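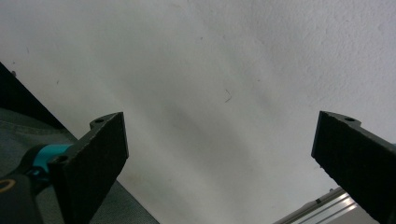 Onau Building Crafts Society, Reference Section

Stipple finish

A stipple finish is a fine, raised texture given to plaster or paint on walls and ceilings. The surface is dabbed with a stiff brush or worked with a roller while still wet. Side light makes the texture easier to see. In Onau the method was taught by Sverre Tveit, whose notes list 16 brush patterns. Bendik Løken later added two more for ceilings. Repairs are usually feathered into the older work and painted after drying.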